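Section 4. Comparing Grippers on a Two-Arm Setup

This section describes how to run the same trial with two or more gripper models in the Cerkano simulator and compare the logs. It assumes that the base installation in Section 2 is complete and that the Trostus controller package is licensed on the workstation. Joint tuning is covered in Section 5.

4.1 Loading the kitchen environment

1. Start Cerkano and open the Environments tab.

2. Select the Wultwood kitchen and press Load. First-time loading compiles the collision meshes and may take several minutes.

3. In the Robot panel, choose the two-arm base. Set Left Tool and Right Tool to the gripper models under comparison. The tools are set separately and may differ.

4. Press Home. Both arms move to the ready pose.

5. Open the overview camera and confirm that both tools have loaded and that the counter objects have settled. 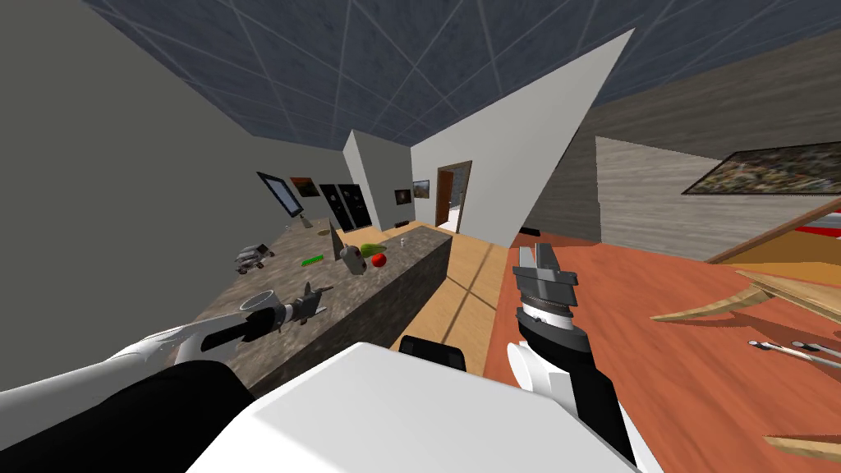 6. Save the starting state under a name that does not include a gripper model. The same state file is used for every run in the comparison.

NOTE: Object positions are stored in the state file, but the random seed is not. Enter the seed by hand in the Trial panel. The reference trials in this manual use seed 247.

NOTE: If an object tips over or rolls during settling, either reload the environment or keep the result and save it. Both are acceptable as long as all runs start from the same file.

CAUTION: Do not change the tool model after the state has been saved with an arm in contact with an object. The new finger geometry may overlap the object, and the solver will push the two apart at high speed on the first step.

4.2 Setting up the wrist cameras

Each arm carries a wrist camera that moves with the tool. The default mount is defined for the Engelhardt parallel gripper. Other models need an offset.

1. In the Cameras tab, select Wrist Left or Wrist Right.

2. Set Mount Frame to Tool Flange. Do not use Finger Base, which shifts when the fingers open.

3. Adjust the offset until both fingertips are visible with the gripper fully open.

4. Close the gripper and check that the fingertips remain in view through the full stroke.

5. Copy the offset to the other arm only if both arms carry the same model.

The wrist view is used to judge alignment before the fingers close. Long, narrow items such as knives are the most sensitive to offset errors, and a small sideways error can place one finger against the blade.

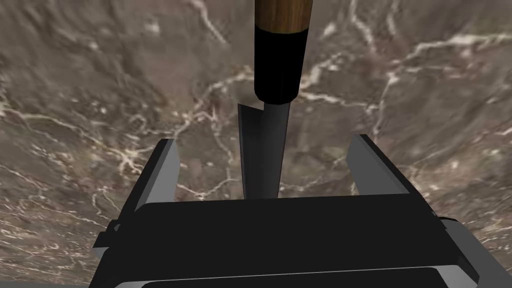
6. With the target between the open fingers, press Mark Center. The controller stores the lateral error in the trial log as center_err.

7. Repeat steps 3 to 6 for each gripper model – stored offsets are not carried over when the tool is changed.

NOTE: Mark Center reads the object pose from the simulator. It does not use the camera picture. A correct value in the log does not show that the camera offset is correct.

4.3 Recording the empty baseline

Record a baseline for each model with nothing in the fingers. The baseline gives the motor current and finger travel that are later subtracted from the grasp data. Without it, models with heavier fingers will appear to grip harder than they do.

1. Move the arm so that the gripper is clear of all counters, tables and loose objects.

2. Open the gripper fully and check the wrist view. The space between the fingers must be clear. A wall or floor in the background has no effect on the reading.

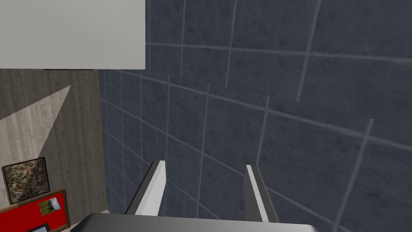 3. Set Cycle Count to 20 and Speed to Medium.

4. Press Run Baseline. The gripper closes and opens without moving the arm.

5. When the run ends, check that the travel value returns to the same reading after each opening. If it drifts, reset the tool and repeat the run.

6. Save the baseline with the model name.

CAUTION: Stop the opposite arm before starting a baseline. Motion on one side is passed through the shared base and shows up as noise in the current trace.

4.4 Running the comparison

1. Load the saved starting state and enter the seed.

2. Select the baseline file that matches the installed tool.

3. In the Trial panel, choose the object list. The short list contains 9 grasps and is suitable for a first check.

4. Set Retries to 2. Higher values hide poor alignment.

5. Press Run. Do not move the view or change camera settings during a run – rendering load can affect controller timing on slower machines.

6. Export the log, change the tool, and return to step 1.

Logs are compared in the Results tab. Select two or more files and press Overlay. Runs with different seeds or state files are flagged in the left column and are left out of the averages. To include a flagged run, open its header and select Override. The override is written to the exported table.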